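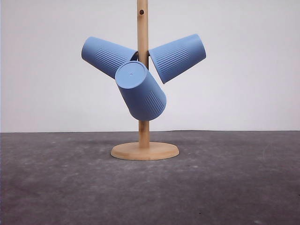
浅色木制杯架,圆盘底座。

**即时发布**
2018年5月25日,Zirkholm

# Skitville 借杯计划扩大到全城,带走、喝完、还到任意一家

先说重点:Muradness 今天宣布,在 Skitville 老城区试行的借杯计划即日起扩大到全城。参加的咖啡馆、面包房和小吃店增加到30家。押金不变,杯子不变,归还期限从7天延长到14天。

老城区的试点3月开始,当时只有六家店,都在 Szalai 街和它旁边的两条小巷里。顾客买外带饮料时可以选择借一只可重复使用的杯子,付一笔押金,喝完还回来,押金当场退。还到哪家都行,这一点从第一天起就没有变过。

试点期间共借出524只次,其中404只次在期限内归还。剩下的一部分晚了几天,一部分至今还在外面。坦白讲比我们最初的预期低了一点,所以才改期限。不少顾客周末去郊外,或者把杯子放在办公室,一周确实太短。

“七天是我拍脑袋定的,”Muradness 项目负责人 Piroska Kelemen 表示,“当时想着,短一点大家会更上心。结果大家只是更着急,有人为了还一只杯子专门坐公交车过来,这就没意思了。两周应该够了,不够我们再改。”

## 有什么变化

- 参加店铺:由六家增加到30家,火车站两侧和河对岸都有了
- 归还期限:14天,从借出第二天算起
- 押金:不变,现金或刷卡均可,退款按原方式
- 借杯卡:取消。以前要先登计一张纸卡,很多人嫌麻烦,现在不用了
- 盖子:单独借,单独还,不收押金,但请尽量还回来

取消纸卡这件事各家店铺提了很久。早上排队的时候填卡,后面的人等着,店员也急。现在店里只给一张小票,上面有借出日期。小票丢了怎么办?杯子底部有批次号,店员能看出来是不是本计划的杯子,押金照退。超期的情况另算,见下文。

## 清洗和周转

还回来的杯子由店铺自己洗,有洗碗机的店用洗碗机,没有的店放进回收箱,每天傍晚由 Muradness 的货车统一拉走,送到城北的清洗点,第二天早上开门前送回。河对岸的店铺因为桥上施工,送货时间可能晚20分钟左右,请那边的店主多留一点备用杯。

各店之间数量会不平衡。车站附近借得多还得少,Szalai 街正好反过来,下午经常堆满。货车每天会顺路调配。店铺如果中午之前就不够用了,打调度电话,不用等傍晚。
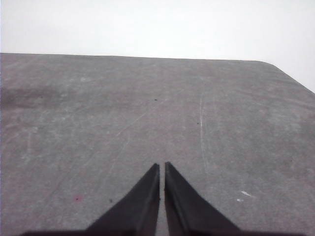
杯子有划痕或者染了咖啡色,还能退押金吗?

划痕和染色都算正常使用,押金全退。只有裂开、缺口或者变形到盖不上盖子的杯子不退,店员会当面说明,并把杯子收走。

超期的规则也顺便写清楚。超过14天、不到一个月,押金退一半。超过一个月,视为您买下了这只杯子,可以留着自己用,也可以继续拿到参加的店铺装饮料,店铺按自带杯处理。自带杯有没有优惠由各店自己定,我们不统一规定,请看店里的价目牌。

## 店主怎么说

Csaba Kerekes 在 Szalai 街开面包房,是最早参加的六家之一。他对扩大计划总体支持,但也有保留。

“头两个星期很乱。杯子放哪儿都不知道,柜台就那么一点地方,面包要放,收银机要放。后来隔壁做木工的给我弄了个架子,好多了。现在我比较担心的是夏天,冷饮用大杯,借杯计划里没有大杯,客人要大杯我只能给一次性的。这个问题我提过三次了。”

关于大杯,Muradness 的答复是:正在和供应商谈,目前没有确定的时间。样品试过一批,盖子漏,退回去了。有消息会再发通知,不会让店铺从别处听说。

另有几位店主问到外带汤杯和餐盒。本次不包括。汤杯的清洗要求不同,现有的清洗点做不了,需要加设备,最早也要到明年才能在讨论。

## 给新参加店铺的说明

新店铺会在本周内收到一个启动箱,里面有首批杯子、盖子、一叠小票、一张贴在门上的标志,还有一页操作说明。标志请贴在从街上看得见的地方,门玻璃或者橱窗都可以,别贴在柜台后面。试点时有两家贴在里面,顾客站在门外不知道能不能还杯子,又走了。

店员培训很短,半小时以内,Muradness 的人到店里来讲,时间由店铺挑,早上开门前或者下午三点以后比较合适。需要改时间的,直接回复启动箱里那页纸上的邮箱。

杯子收进来以后,请注意几件小事:

1. 先倒空,再放进回收箱,箱子底下没有接水盘。
2. 盖子和杯身分开放。
3. 洗好的杯子要完全晾干才能摞起来,不然夏天容易有味道。
4. 押金每晚关店时结一次,差额记在小票背面,货车司机会一起带走。
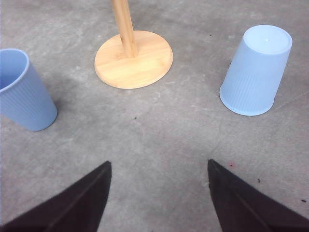 ## 费用

店铺参加不收入场费。每借出一只次,店铺付给 Muradness 一笔清洗费,自己有洗碗机、自己洗的店铺减半。价格表在启动箱里,全年不变。顾客方面除了押金没有别的费用,我们也不打算收。

没有退回的押金用在哪里,试点时有居民写信来问过。答案是补杯子。丢一只补一只,剩下的钱留作下一批采购,年底会公布账目,贴在清洗点门口,也会寄给每一家参加的店铺。

## 地图和查询

参加店铺的纸质地图可以在火车站问讯处、Szalai 街各店和市图书馆领取。第一版地图印得急,河对岸有一家茶室的门牌号印错了,正确位置在邮局隔壁,修订版下周到。已经拿了第一版的不用换,记住邮局隔壁就行。

住在 Zirkholm 周边村镇的居民也可以借,规则一样,但目前村镇没有归还点,请进城时带回来。设不设村镇归还点,夏天过后看使用情况再定。有想法的请写信,短一点没关系。

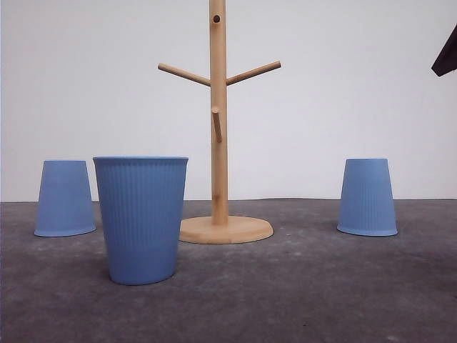 木杯架与三只浅蓝色塑料杯。

## 关于 Muradness

Muradness 是设在 Zirkholm 的一家小公司,做可重复使用餐具的租借和清洗,客户包括学校食堂、婚礼承办方和社区节庆。Skitville 借杯计划是公司第一个面向街边店铺的项目。

**媒体联系**
Piroska Kelemen,Muradness 项目负责人
采访请提前一天约,上午基本都在清洗点,电话可能听不见,发邮件更快。需要店铺内拍摄的,请自行和店主商量,早高峰就别去了。

(完)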